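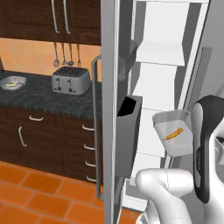 Store-brand tofu at Bitholm: new supplier?
27 Jul 2022 – posted by curdside
Filed under: Groceries > Store Brands
2 min read

curdside: The Bitholm extra-firm changed in June. The old block pressed down very little. The new one gives up far more water and crumbles when cubed. Same label, same price. Has anyone compared the lot codes?

pantry_ohm: The code on mine starts with a 7, and the older packs started with a 2. I read that as a different plant. Texture is softer, agreed. Flavor is unchanged.

brinewell: I don't agree that it's softer. Vilard packs the same weight in a smaller tub, so there is less water around the block to begin with. Did you weigh before and after pressing?

curdside: No. I will with the next one.

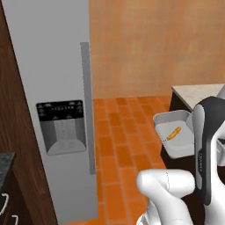
DAYTON, Ohio – June

Pasting my notes from the store visit, as promised in the other thread. Shelf tag listed 180 calories per serving for the Bitholm block. Dimitriou was stocked next to it and costs more. The clerk had no information on suppliers.

pantry_ohm: Dimitriou is the firmer product. I freeze it, thaw it, then press. Freezing also fixes the new Bitholm.

brinewell: Freezing changes the texture of any tofu – it doesn't tell you which plant made it.

stestano_fan: Stestano still sells the dense kind in vacuum packs. No pressing needed.

curdside: Not carried at my store. I put in a request at the desk.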